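How to Test Whether a Robot Can Do Your Kitchen Chores

Ask for one mug. I give that advice to everyone who writes in wanting to know whether a household robot is worth money this year, and it annoys most of them. They want to hear about laundry and dinner. But a mug is a good, cheap, stubborn little test, and you can run it at a showroom, at a trade event or in your own kitchen if a dealer is willing to bring a machine over.

This guide sets out the test the way I run it, with the scoring I use. It takes an afternoon. Bring a notebook, a roll of painter's tape, a kitchen timer and a plain mug you don't care much about.

Before you start

Read the sales sheet and cross out every verb that has no number next to it. "Assists with tidying" goes. "Handles delicate items" goes. You will usually be left with battery life, weight and a price.

Then ask the dealer three things in writing. Is the machine working on its own during the demonstration, or is a person steering it from somewhere else? Has it been set up for this particular room? How many tries were made before the one you are being shown? I have had straight answers to all three exactly once, from an engineer named Eero Huttunen, who told me his machine was being steered, that it had been set up for the room, and that he had lost track of the tries. I thought better of his company afterward.

Being steered is no crime. A person driving a robot can teach you plenty about the hardware, such as whether the fingers are strong enough and the arms long enough. It tells you very little about whether the thing can be left alone with your dishes, and that second question is the one you're paying for.

Step 1. Write down the whole chore

People say "put the mug away" as though it were one job. Write it out. Find the mug among other things. Get a hand to it. Close the hand. Lift without tipping. Carry it past whatever is in the way. Open a door, which needs a free hand or somewhere to park the mug. Put the mug down, right side up or upside down as your household prefers. Let go without dragging it along. Close the door.

That makes nine entries on my sheet. Sales videos tend to show the third and fourth, because closing a hand on a cup looks wonderful. Give each entry its own line and its own mark. If you give one mark for the whole chore, a good grip will charm you into forgetting the cabinet.

Step 2. Look hard at the grip
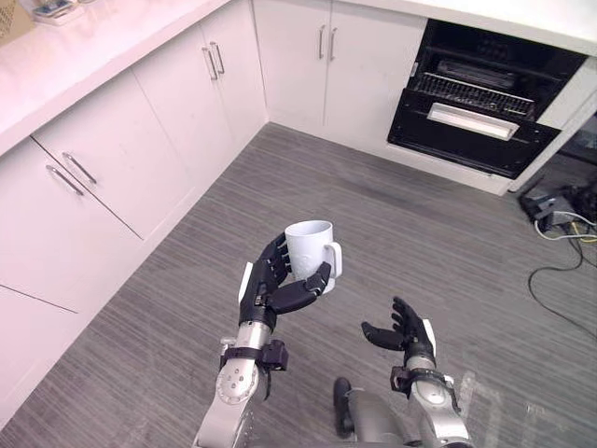 Mug held upright in the left hand, right hand free, oven door down.

Credit where it's due: as a hold, I have no complaint with this. The fingers are wrapped around the body, the thumb is pressed in below the handle, and the rim is facing up. Five years ago I would have written a gushing paragraph.

Now the questions. A grip around the body is fine for an empty mug and a different matter for a full one, so find out whether the machine can also pick one up by the handle. Most people switch between the two without a thought. Ask for both, and if the answer is that handles are coming in an update, write "no" on the sheet. You can't drink from an update.

Check the free hand as well. Two hands are sold as twice the usefulness, and they can be, provided the second one does something. During your test, note each time the idle hand joins in. A machine that holds a mug in one hand and opens a cabinet with the other has done something I would call a chore. One that stands there with its spare hand in the air is still partway down your list.

For marks, I use two points for a secure hold on the first try, one for a hold after fumbling, and none if a human steps in. Do it with the mug's handle pointing toward the machine, then away, then to each side. Dealers like to place the mug themselves. Place it yourself.

Step 3. Make it move

Mark a start line on the floor with tape and a finish line across the kitchen, then ask for the mug to be carried from one to the other. Fill the mug a third of the way with water first. If the dealer objects to water, that goes in the notebook too.

Start the timer when the machine starts and leave it alone until the mug is down. Do not stop it for "a quick recalibration." I once watched a Nostura dealer stop the clock so often that his total came to less time than it took me to drink a coffee while waiting.

Look down as you do this. Kitchen floors are never as clear as the brochure shows. Mine has a pet bowl, a step stool and a rug with a curled corner. A trailing cable is a fair thing to include, and so is an appliance door left open at shin height. You will step around a lowered oven door fifty times without remembering it was there. Ask for a route that goes near one, agree beforehand on who pays for the door, and stand clear of the machine while it walks.

Step 4. Repeat it until you're bored

One success is worth almost nothing. I run the mug 30 times. It's dull, and the dealer will try to move you along to the dancing.

The arithmetic is the reason I insist. Say your household handles 100 dishes a day, counting forks, lids and that one strainer. A machine that gets 99 out of every 100 right will get one wrong each day. If the wrong one is a fork on the floor, fine. If it's a glass, you now own a daily sweeping job you didn't have before, and the robot can't sweep yet either.

Keep a column for near misses. A mug set down half over the edge of the counter counts as one, and so does a mug that needed a second squeeze. Solène Chevalier, who ran the test on a Marar machine for her housing co-op, sent me her sheet in January. Her success column looked respectable. Her near-miss column ran onto a second page, and the co-op kept its money.

Step 5. Hold the pose, then ask what comes next
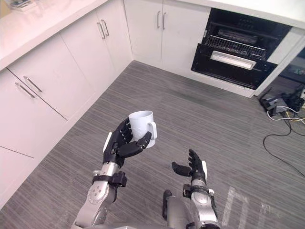 Page 3 of 5

Partway through a run, ask for a halt with the mug off the counter and the other hand empty, as it is here. Wait a full minute. See whether the mug sags, tilts or creeps in the fingers. Motors get tired in their own fashion, and a hand that's steady for a short clip may not be steady for as long as it takes you to clear a shelf.

Then ask for something you didn't mention in advance. Point at a cabinet. The ones in this kitchen have plain bar handles, the friendliest kind there is: straight, silver, easy to see against white doors and with something to hook a finger behind. A machine that can't manage a bar handle has no business near the little round knobs in my house. Mine are painted the same color as the doors and two of them spin.

The open appliance makes a good second request. Ask for the rack to be pushed in and the door to be raised. It should be cold and switched off, and you should check that with your own hand. Pushing in a rack means applying force along a line and stopping when it resists. Raising a door means following a curve with some weight at the end of it. Neither is hard for a twelve-year-old who has been promised something. For a machine, each is a separate skill, and skill with mugs doesn't carry over.

If you get a flat "it isn't trained for that," thank them. It's a useful answer. Ask which chores it is trained for, and run steps 1 through 4 on one of those.

Step 6. Add it up

Total the points and then do one more sum, the one I care about most. Add the minutes you spent setting up, watching, rescuing and resetting. Put that beside the minutes it takes you to do the same job by hand. Thirty mugs, at my pace, is a short song and a half.

I have not yet seen a machine win that comparison in an ordinary kitchen. I have seen the gap shrink. The Condden unit I tried most recently needed far less rescuing than the one before it, and it put a mug down more gently than my brother does. I would still not leave it alone with the good plates.

What about shop floors?

Readers with small workshops ask if any of this applies to them. It does, with better odds. A shop can put the same part in the same place facing the same way all day long, and a machine that wants a tidy world can be given one. The manager of a packing room at Grullell wrote to tell me their arm moves 1,000 boxes a shift. I believe it. I would also bet that the boxes are all the same size, and that no one leaves a sweater on top of them.

So run the test with your own parts, including the dented ones from the bottom of the bin. If the dealer brings a crate of perfect samples, send the crate back to the van.

Common mistakes

Clapping. It's hard not to when a hand closes neatly around a cup, but it changes the mood of the room and you'll start forgiving things.

Testing with your best mug.

Letting the dealer narrate. Ask for quiet during runs. Plenty of failures get talked over as "exploring."

Paying a deposit to hold a place in line for a chore the machine can't do today. Buy the chores on your sheet with marks beside them, at what they're worth to you, and run the whole thing again when the next model comes out.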